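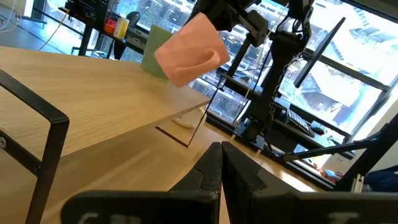 Cómo ordenar las tazas en una repisa de mesa

Una repisa baja de sobremesa es un tablero de madera sobre patas metálicas. Ocupa poco, se monta en unos minutos y deja libre el resto de la superficie. Esta guía explica cómo colocar las tazas encima, cuáles conviene dejar fuera y cómo mantener el conjunto limpio. Sirve para una cocina, un despacho o la zona de café de una oficina.

Qué hace falta

Una repisa con tablero de madera y patas de metal. La nuestra es el modelo Lunden, de la tienda Wastside.
Tazas de asa lateral. Usamos unas de color liso de Odukoya y algunas sueltas que ya teníamos.
Un paño de microfibra y otro seco de algodón.
Jabón neutro.
Fieltros adhesivos, si la mesa es de madera.

Paso 1. Vaciar y limpiar la mesa

Retire todo lo que haya encima. Pase el paño de microfibra humedecido con agua y unas gotas de jabón, siempre en el sentido de la veta, y seque enseguida con el de algodón. Las marcas de café antiguas suelen necesitar dos pasadas. No use estropajo en maderas con brillo.

Si queda un cerco, deje encima el paño húmedo un par de minutos y vuelva a frotar. Las manchas que han entrado en la fibra no salen con jabón y hay que lijar, algo que queda fuera de esta guía.

Paso 2. Colocar la repisa

Ponga la repisa al fondo de la mesa, centrada, con el lado largo paralelo al borde. Deje un poco de espacio por detrás para poder pasar el paño. Compruebe que las patas apoyan bien: presione con la mano en cada esquina del tablero y, si baila, pegue un fieltro en la pata que queda en el aire.

Revise también los tornillos. Se aflojan con el uso y basta con un cuarto de vuelta. El tablero Lunden pesa 728 gramos sin las patas, así que se puede levantar con una mano para limpiar debajo.
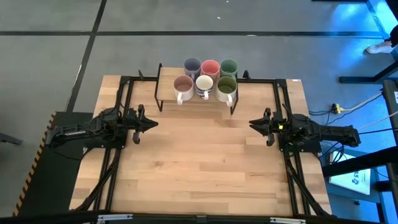

Paso 3. Elegir qué tazas van arriba

Arriba van las que se usan a diario y tienen un tamaño parecido. Una taza vacía de cerámica puede pesar unos 300 gramos; pese una de las suyas y multiplique antes de llenar el tablero, sobre todo si la repisa es ligera.

En una repisa pequeña, tres tazas en fila se cogen con comodidad. Con una lavanda, una rosa coral y otra verde salvia se forma una fila fácil de reconocer, y cada persona de la casa puede quedarse con un color.

Las tazas grandes o con dibujo pueden ir directamente sobre la mesa, a los lados. Una blanca con flores azules llama bastante la atención y queda mejor junto a otra lisa.
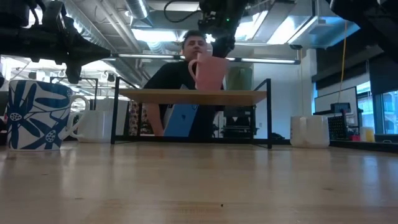

Al colocarlas, baje primero la base hasta que toque la madera y suelte el asa después. Si se apoya antes el borde de la base, la taza puede rodar o golpear a la de al lado. Empiece por la del centro y siga con las de los extremos; de ese modo la separación sale igual sin tener que medir. Entre una y otra debe caber un dedo.

Paso 4. Orientar las asas

Ponga todas las asas hacia delante. Ocupan menos ancho que giradas hacia un lado y se agarran sin mover las tazas vecinas. Si la repisa está en una esquina y se accede a ella en diagonal, gírelas un poco hacia quien las coge.

La taza que se esté usando se queda en la parte delantera de la mesa, de pie, y vuelve a su sitio después de lavarla y secarla. Guardarla con la base mojada acaba dejando un cerco en el tablero. 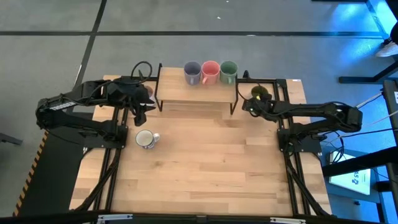 El resto de la superficie se deja para la cafetera, el azúcar o lo que toque en cada momento. Nosotros probamos a poner una bandeja Vuvus en ese hueco y la quitamos a los pocos días: obligaba a apartar dos cosas para limpiar una.

Mantenimiento

Una vez a la semana, por ejemplo el sábado, retire las tazas y pase un paño por el tablero y las patas. Cada cierto tiempo aplique una capa fina de aceite para madera si el acabado lo admite. Déjela secar toda la noche antes de volver a colocar nada.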